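Neighbors Sort a Kitchen's Worth of Skewers and Pots Ahead of the Relorberg Supper

Community News | Food & Home

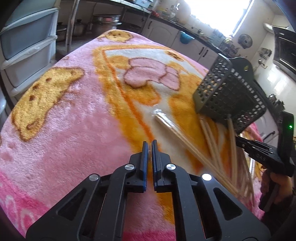 RELORBERG — If you have ever tried to feed a crowd on grilled onions and chicken, you will know that the cooking is the easy part, and that the real work starts the evening before, when somebody has to find out where everything was put away last year. That was the job in Uliana Marchuk's kitchen on Sfeir Lane this week, where a small group of neighbors got together to sort through the supplies for the September street supper, and stayed (as these things go) a good deal longer than they had planned.

The supper has been held on the lane for 21 years now, and it has always been built around skewers. Marchuk's mother started it with a borrowed grill and a bowl of marinated peppers, and the menu has only grown since then. This year the organizers expect to get through 400 wooden skewers, most of them for chicken and onion, with a good share kept back for the mushrooms and for the fruit that the younger children like to thread themselves.

"We used to buy them on the morning of the supper, and one year the shop had sold out and we were eating everything with forks," said Marchuk, laughing. "It was still delicious, but it wasn't the same at all. So now we get them in early and we put them where we can find them."

Finding them is what the sorting evening is for. Small things like skewers, string and matches are to travel in baskets this time, so that each grill has its own set and people don't have to go running back and forth across the road with their hands full. The bigger cooking pots will go over to the far end of the lane, where the rice and the bean stew are served, and where there is a bit more shade for anyone who would like to sit down with a plate.

Yuzhen Xue, who moved to the lane 2 years ago and has somehow ended up in charge of the stew, was hoping to come away with the largest pot she could get. She said she made far too little last September and felt terrible about it all evening, even though everyone kept telling her how good it was.

"People came back with their bowls and I had to show them the bottom of the pot," she said. "I am not going through that again! This year there will be stew for the whole street, and for their cousins too."

Bread will come from the Gretden bakery, as it did last year, and the Wamon Street choir has promised to sing again once the plates are cleared. Anyone bringing a side dish is asked to put a name on the bottom of the bowl, and wooden skewers should be left to soak in water for a good half hour before they go anywhere near the coals. Marchuk says she will have a bucket standing ready by her gate for anyone who forgets.

The supper begins at 5 p.m. at the corner by 1718 Sfeir Lane and goes on until the lanterns burn down. It is free to come, and newcomers are very welcome, with or without a dish. Neighbors who have a spare folding table, or a pair of long tongs they can do without for an evening, are kindly asked to drop them off at Marchuk's house the night before, any time after dinner.

Filed under: Community, Street Suppers, Grilling

Contact the newsroom | © Relorberg Neighbor | Back to top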